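skadumari-council-minutes

Transcribed minutes of the Skadumari municipal council, with every vote, motion and walkout entered by hand. Maintained by Ieva Tamošiūnaitė and Piret Lūse, mostly in the evenings.

What you get

954 motions, one row each, in motions.csv. Votes are in votes.csv, keyed on motion_id. The original wording of each motion sits in texts/ as plain text, spelling left as the clerk had it, including the four separate ways the council spells "bypass."

Columns in motions.csv:

motion_id: integer, no gaps
session: session number as printed on the agenda
ward: blank if the motion covers the whole town
mover, seconder: surname only, as in the minutes
outcome: carried, lost, withdrawn, deferred, or unclear
party_at_vote: the mover's party when the vote was held

Please read that last one twice. Councilors here change parties the way other people change phone plans, and two of them have changed back. If you join on current party you will get a lovely chart and it will be wrong.

Coverage

All ordinary sessions and 9 emergency ones. Closed sessions are missing for the obvious reason. The Stesitz ward boundary moved partway through, so rows before the move carry the old ward name and rows after it carry the new one. We have not tried to reconcile them. The council hasn't either.

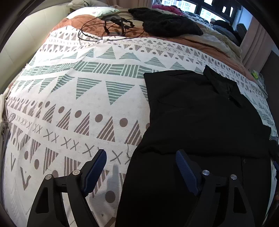 Last updated: November, by plune

Known problems

"Unclear" is a real outcome and you should keep it. It covers votes where the clerk wrote "agreed after discussion" and the next session opened with a complaint that nothing had been agreed. Helju Zariņš went through these against the audio where audio exists and settled what she could. The rest stay as they are.

Abstentions and absences were recorded in the same column until the standing orders were revised. In the earlier rows both appear as A. Do not divide by 2 and hope.

The Macapagal Street parking motion appears under several motion_ids. Those are not duplicates. It was moved, deferred, amended, lost, and moved again with a different number of parking spaces.

How it was checked

Two people typed each session separately and a script compared the results. Disagreements went to Tahsin Sheikh, who read the scan and picked one. We then pulled 100 motions at random and checked them against the signed paper copies in the town hall basement, which opens when the person with the key is in. Corrections from that round are listed in CHANGES.txt.

Using it

Free to reuse with credit to the Skadumari minutes project. If you are on a campaign, you are welcome to it too, but please quote the whole motion. Last time round a leaflet stopped one clause early and we got the phone calls.

Corrections: open an issue with the motion_id and the page of the scan. "My uncle was there and it didn't happen like that" is interesting, but we need the page.

Related

tudinwood-council-minutes (same format, fewer walkouts)
skadumari-ward-maps
stesitz-candidate-lists
clerk-abbreviations, compiled by Callum Dunbar

Contact: use the issue tracker | © Skadumari minutes project | Back to top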